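Home » Field Monitoring Guide » Part 4 » Setting Up an Observer Post for Local Elections

4.1 Before you leave the district office

These steps are for two-person teams assigned to polling places in the Dirnar and Porkura districts. Teams in Gagnon use the separate rural supplement, but sections 4.3 and 4.4 apply to them as well.

1. Collect your accreditation card and check the name against your passport. Cards with spelling errors are refused at the door.
2. Sign for one sealed folder per polling place. Each folder holds the opening form, the hourly turnout sheet, the incident form and the closing form.
3. Load the district voter totals into the Stovimico reporting app while you still have a connection. The app keeps them offline after that.
4. Confirm your check-in times with the duty desk.

Note: The accreditation card is valid for the district printed on it. A Porkura card does not admit you to a polling place in Dirnar, even if the presiding officer knows you.

4.2 Packing the night before

Lay out everything you will carry and go through it against the list on the back of the folder. Bring two pens with blue ink, a charged phone, a power bank, water and food for the full day. Do not bring anything in party colors.

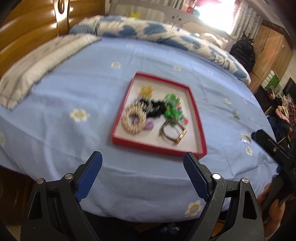

Observers may not wear or carry campaign material inside the polling place, and the rule in both districts extends to 70 meters from the entrance. Party colors change from one election to the next, so read the current list in Annex B. Small personal items count too. A black ruffled hair tie is fine anywhere, while a pale purple or yellow hair accessory should be checked against the annex before you wear it. If in doubt, leave it at your lodging.

4.3 Arrival and opening

1. Arrive by 6:15 a.m. Polls open at 7:00.
2. Introduce yourself to the presiding officer and show your card. Do not hand over your passport.
3. Choose a position with a clear line of sight to the ballot box and the registration table. Stay at least two meters from the voting booths.
4. Watch the empty box being shown and sealed. Write both seal numbers on the opening form.
5. Record the number of registered voters posted at the door. If it differs from the total in the app, write down both figures. In the last Porkura vote one station posted 871 names and the app showed 143 fewer. The cause was a late transfer from a closed station.

Caution: Do not touch ballots, seals or the voter list, even if a poll worker asks for help.

4.4 During voting

1. Enter turnout every hour on the paper sheet first, then in the app.
2. Use the incident form for anything that stops voting for more than ten minutes.
3. If you are asked to leave, go outside and call the duty desk. Do not argue.

Note: The app signs you out after 180 minutes without an entry. Entries already saved are kept.

Questions about this part go to Jannik Hamann at the duty desk, from 5:30 a.m. until the last closing form is in. Counting and closing are covered in Part 5.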